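Ninonier folding kit, second look

Our shop bought the Ninonier folding kit in March, after two phone calls with a salesman who used the word "effortless" more than I'd like from anyone who has met a T-shirt. The kit is a software license, a pair of grippers and a printed guide that assumes you already own two robot arms and a forgiving landlord. Dreditz sells it. Mokgethi, their support partner, answers the phone when you find out what you bought.

Setup took us 9 hours. The guide says one afternoon, and I suppose in some parts of the far north that works out. Most of that time went into the wrist cameras, which have to be calibrated one at a time, and the second of which forgot everything it knew when we restarted the controller. Save your calibration file. The guide mentions this on the last page, under Recycling.

Once it runs, I have to admit the thing has good hands. The grippers come down on a hem, take a tiny pinch and hold on to it, and thin jersey is exactly the stuff that made our old suction setup look foolish. It prefers pale shirts on a dark table. So do I, by now.

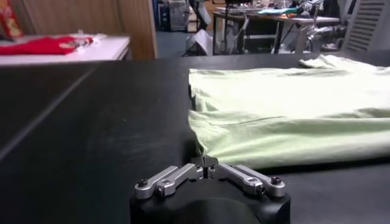

Does the kit work with arms from other makers?
It depends on the wrist flange. Dreditz sells adapter plates for 6 models, and anything outside that list needs a custom plate, plus a driver you will be writing yourself.

Speed is where the brochure and I part ways. A shirt takes two minutes when all goes well, and you could fold a week's wash by hand while the planner thinks over a sleeve. Wael Abdelaziz, who runs the Clostcombe laundry and tested the same kit before us, told me he starts it and goes to make coffee. He also told me he's drinking too much coffee.

Two-arm mode is the better half of the package. One side holds the cloth down, the other takes an edge, and the result is a fold I'd accept from a teenager. Prints and stiff graphics bother it less than I expected. Collars bother it a great deal, and hoods are not supported in this version, or mentioned. 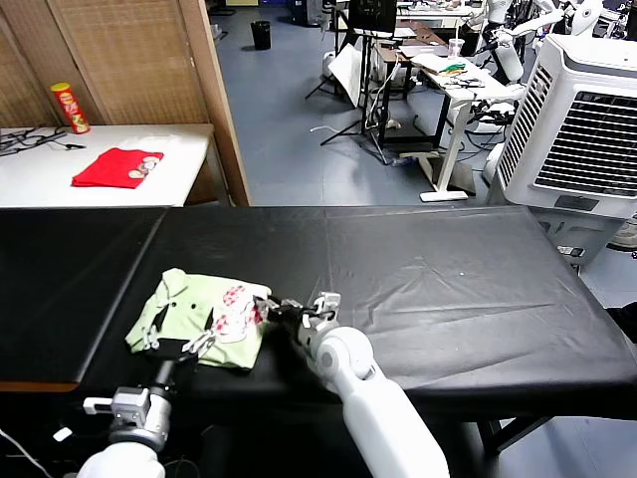

Two-arm mode on a green printed garment, one gripper pressing down and the other pinching the edge.

Support from Mokgethi was quick and polite, and they fixed our restart problem over the phone. The license renews every year, whether or not you've learned to like it. We're keeping ours for the grippers. For shirts in a hurry, we still have a table and my sister-in-law.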